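Ticket 3911: Wheelchair in the bed bay, sagging back and pulls to the left
Opened by: Firdevs Sezer
Assigned to: Barış Bozkurt, Judberg stores
Status: waiting for parts

Firdevs, 9.40 am

Hi Barış, me again, sorry! It's the folding wheelchair with the blue seat, asset 233, the one that lives next to the bed. Two grumbles. The back has gone baggy, so anyone sitting in it ends up slumped (I tried it myself and felt like I was in a deckchair), and when you push it any distance it wanders off to the left. I've been correcting it with my right hand all week and my wrist is fed up. It still folds and opens fine and I haven't spotted anything loose, but I'm no expert.

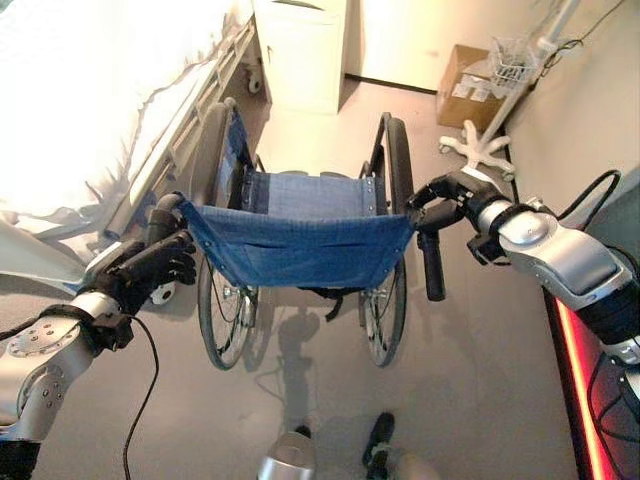

I've had a go at the obvious things. Pumped both tyres up with the hand pump, no difference. Wiped the wheels down in case there was tape or hair wound round the axles, and there was a bit of fluff but nothing dramatic. Could it be the floor? I did wonder, but the other chair goes straight as anything over the same bit.

Barış, 11.15 am

Hello! No need to be sorry, I like a wheelchair ticket, it makes a change from bed remotes. Baggy back first. On that sort of chair the cloth is riveted to the uprights and it stretches with age, there's no tightening it. I can get a new back from Ó Ceallaigh, they do the blue, and I'd do the seat at the same time so they match. Is there any tearing round the rivets? If there is, please take it out of use now and don't wait for me.

The pulling could be a few things, so could you try these for me when you've got five minutes?

1. Take it out to the corridor, where there's a long clear run, and open it right out. Press down on both side rails of the seat until it won't go any further. A chair that's only nearly open will steer like a shopping trolley.

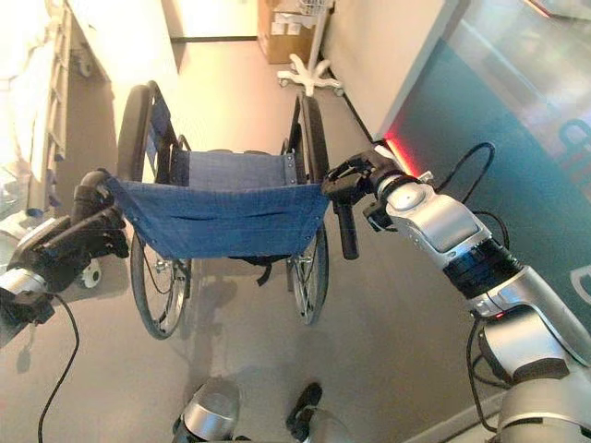 2. Brakes off, lift one back wheel just clear of the floor and give it a spin. Then the other one. Tell me if either stops early or rubs.

3. Do the same with the little front wheels, and have a look for fluff up in the forks (it hides there).

4. Let go of it halfway through a gentle push and see which way it drifts with nobody in it.

Firdevs, 2.05 pm

Right, done all that! No tearing that I can find, just the sag. Both back wheels spin nicely. Front left is the naughty one, it's stiff to swivel and it sort of judders. I picked out a horrible wad of fluff and it's better, but it still drifts left when I let go.

Barış, 2.30 pm

Lovely, that'll be the bearing in the fork then. I've ordered one along with the back and seat, order number 156, due in August. Short trips only until then please, and nobody heavy in it. I'll bring my own rivets.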